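Plevisov bench handling set

I'm Giang, and I look after this set for the Warnidley repair shop. It has 2975 clips of bench work done with hand-held grippers. Part of our sorting goes to an arm in August, and the people on the benches wanted a say in how it handles things.

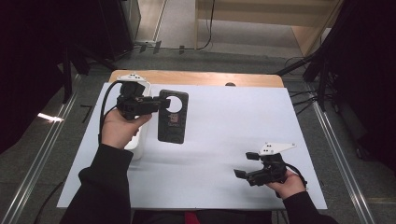 Both grippers in use over the white board.

Hildegard Brandes went from sorting to teaching grips, and she likes it – mostly! Her wrists get a rest, but she misses chatting across the table. Phones are held by the edges, pads on both sides.

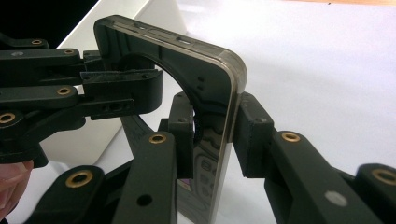
Known gaps

Labels are checked for 1793 clips so far.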